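Structured interviews and the set question: frequently asked questions

By Khadija Salem
Updated February
4 min read

What is a set question?

A set question is put to every candidate for a post, in the same words and at the same point in the interview. At Lorutel it is asked straight after the introductions. The candidate is given two minutes to read it and may make notes on the sheet.

Is it a riddle or a brain-teaser?

No. Riddles were dropped from the question bank after a review of 423 interview records. Scores on riddle questions showed no useful link with the ratings managers gave after the first six months. Questions in the present bank deal with a work problem: a late delivery, a fault report with missing details, two customers who want the same slot.

Who writes the questions?

The hiring manager drafts them and Mostafa Cherkaoui edits them for length and plain wording. A draft must be answerable by a person who has never worked at the firm. Questions that depend on in-house terms are sent back.

How are answers marked?

Each answer is marked from 0 to 5 against a written guide. Two interviewers mark separately and do not confer until both sheets are complete. If the marks differ by more than one point, both interviewers write a short reason and the higher-graded interviewer decides. Averages are not used.

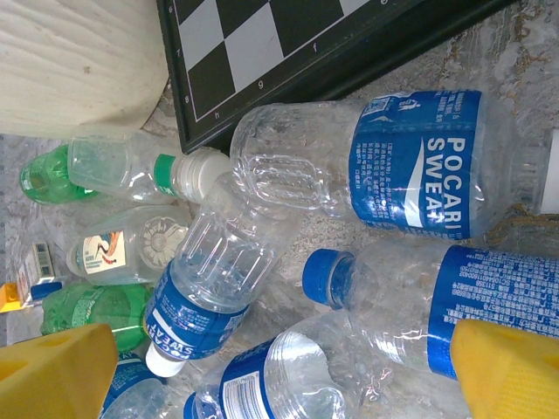
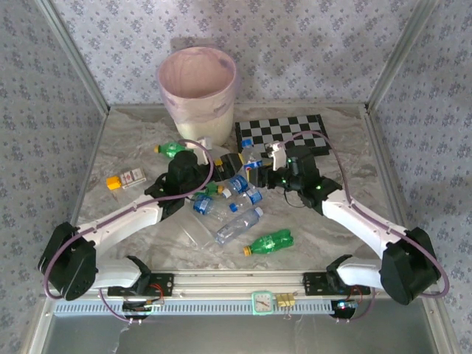
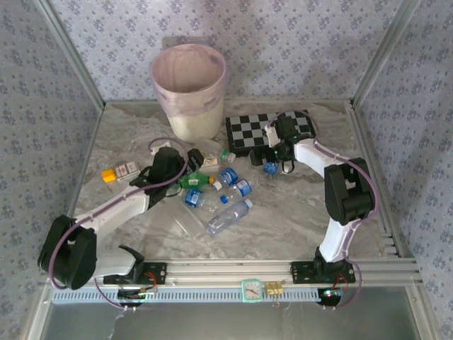

May I ask for the question in advance?

Candidates for posts at the Rillindale office receive the general topic by email on the Friday before the interview. The exact wording is not released. Candidates who need the full text beforehand as a reasonable adjustment should reply to the invitation, and it will be sent in the format requested.

What if I have heard the question before?

Say so at the start. The interviewer will take a reserve question from the Saber list. No marks are lost. Answers that repeat a published model answer closely are marked on the follow-up questions only.

Does a low mark rule me out?

Not by itself. The set question carries one fifth of the total. The work sample carries two fifths and the remaining questions carry the rest. A mark of 0 is looked at again before any decision is sent.

How long are my answers kept?

Marking sheets are kept for 700 days and then destroyed. Handwritten notes made by the candidate are collected at the end and stored with the sheet. Copies may be requested in writing.

Does this apply to Girum posts?

Only to permanent ones. Girum contract posts are filled through a separate panel, which uses its own forms and a shorter interview. The name of the panel contact is given in the advert.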